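How a chart week gets counted, and why the Ayaaba number moved. A thread.
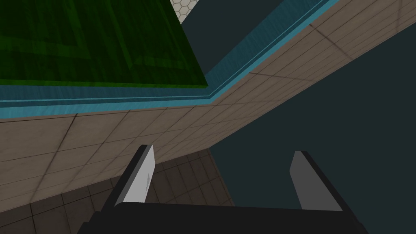

Haoran Liang
24/06/2020 · 14 posts

1/ The Ayaaba album went up one position after the chart had been posted. Fans of Tultow read this as a fix. It was a late correction to the physical count. I do data entry and reconciliation for a small chart service, so I can go through the steps.

2/ Terms first. Our chart uses "units." One full album sale is one unit. Single-track downloads and streams are converted to units at fixed ratios. Other charts use other ratios, so do not compare totals across services.

3/ The tracking week is seven days. It opens at midnight local time on release day. Anything sold before that is a preorder and is booked on release day, provided it ships inside the week. If it ships after the week closes, it counts in the week it ships.

4/ That last rule is the source of most arguments I see in my mentions, including this one.

5/ Ayaaba sold a signed CD through the label's web store. The first batch shipped on time. The store's export file listed part of that batch under the catalog number for the previous album, which has the same cover price. Our import script matched on catalog number and credited the old record.

6/ The affected rows came to 3,098 units. The gap between Ayaaba and Tultow on the posted chart was smaller than that. Once the rows were moved, the two albums traded places. No streams were changed for either act.

7/ How it was found: Comfort Darko on our catalog desk saw a two-year-old album enter at 118 with no streaming increase and no radio. An old album with a jump in sales and flat streams is nearly always a bundle, a reissue or a mapping error. She asked the store for ship dates and got them the same day.

8/ A correction has to be filed inside 30 hours of posting. This one was. After that window the chart is frozen and the error is noted in the archive without a change in rank. Tultow's manager, Přemysl Štefanec, was sent the same file as Ayaaba's label. Both sides can request a recount. Neither has so far.

9/ On the "merch bundle" claims. Bundles count with us only if the album is also sold alone at the same store and the buyer chose the bundle at a higher price. Ayaaba's hoodie bundle met the rule. Tultow's ticket bundle also met it. I have seen posts saying only one of them had a bundle. Both did, and both were counted.

10/ On the "deluxe edition" claims. Tultow added five tracks on the fourth day of the week. Streams of those tracks roll up to the parent album if the title and the lead artist are unchanged. They were unchanged. The streams counted. A separate remix EP did not roll up, as it has its own title.

11/ On streaming parties. Paid-account streams and free-account streams carry different weights. Repeat plays from one account are capped per day. Muting a playlist on a loop overnight gets you to the cap and then adds nothing. Please charge your phones and go to sleep.

12/ On the feud itself. I have no information on who unfollowed whom after the Sakik interview. It has no effect on units. The interview did raise searches for both acts, and streams rose for both on the following day by close to the same percentage. Gifty Gyamfi's newsletter had a decent chart of this, with the caveat that she uses public play counts, which update late.

13/ Replies I can answer in advance:
Why not hold the chart until everything is checked? Stores report at different times. A held chart would be late every week.
Does Cavorau lose its peak from February? No. Peaks are stored per week and this correction touches one week only.
Did Ayaaba's old album drop off? Yes. Without the misplaced rows it was below the cutoff, and everything under it moved up one line.
Will radio be added to the album chart? No. Radio counts toward the songs chart only.

14/ Changes on our side. The import script now matches on catalog number plus barcode, and a row is held for review if the two disagree. Abena Agyeman wrote the new check and ran it against earlier files. It flagged a handful of rows, none large enough to move a rank. The revised chart is live under the same link as the old one, with the correction marked in the notes column. If your copy still shows Tultow above Ayaaba, clear the cache and reload.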